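Introduction to Ergonomics and Everyday Work
Notes for Session 4: Posture, Reach and the Working Hand
Instructor: Grażyna Adamczyk
Notes typed up by Bereket Tefera, 31 Jul 2018

Welcome back, everybody, and thank you for the lively discussion last time (I still owe a couple of you an answer about footrests, and I promise it's coming). Today we move up from the chair and spend our time on the neck, the shoulder and the hand. Please have your reading from Chapter 3 handy, especially the pages on neutral posture, as I'll be leaning on them pretty heavily.

Let's begin with the neck. A grown person's head is a heavy thing to balance, and when it sits right over the spine the muscles at the back don't have to do very much. Tip it forward and they have to hold on the whole time, even though you'd swear you weren't doing any work at all. We call this static load. It's sneaky! Somebody carrying boxes knows they're tired, but somebody looking down at a bench all morning often just thinks they slept badly.
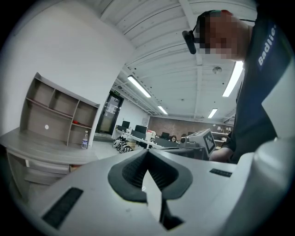
Fig. 4.1 Leaning over hand-held equipment, with a device strapped to the forehead.

Anything worn on the head adds to the load, and where the weight sits matters as much as how much of it there is. Weight out in front of the forehead pulls the head forward, so the neck muscles have to pull back harder. When you do your worksite visit, ask people what they wear (helmets, loupes, lamps, face shields) and for how long at a stretch. Write down their own words if you can. "It gets me right here" is perfectly good data.

Now to the shoulder and reach. Sit up, let your upper arms hang, and bend your elbows. Whatever your hands can sweep over from there is your normal work area. Stretch your arms out straight and you've got the maximum work area. Things you use constantly belong in the first zone, and things you use once in a while can live in the second. Xiuying Jin's group measured the packing tables at Buvutbridge for last year's project and found the tape dispenser 629 mm from the table edge, which was a long reach for nearly everyone on that shift. They moved it closer and the packers were very kind about it.
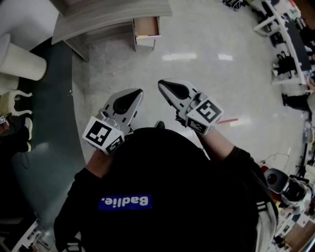 Table height goes along with all this. For light work the surface should be a little below the elbow; for heavy work, lower still, so you can use your body weight; and for fine work, higher, so the eyes can get near without the back rounding. A fixed table at 900 mm will suit some standing workers and annoy the rest. Please measure elbow height with shoes on. I say this every year and I'll say it again next year, I'm sure.

Last, the hand. A straight wrist is a strong wrist. Bend it and your grip gets weaker, so you squeeze harder to make up for it. Look for handles that let the wrist stay in line with the forearm.

For next time:
Read Chapter 4, pages 71 on.
Watch one person work for 30 minutes, with their permission, and fill in the posture sheet.
Yufang Xiong has the spare tape measures. Please bring them back!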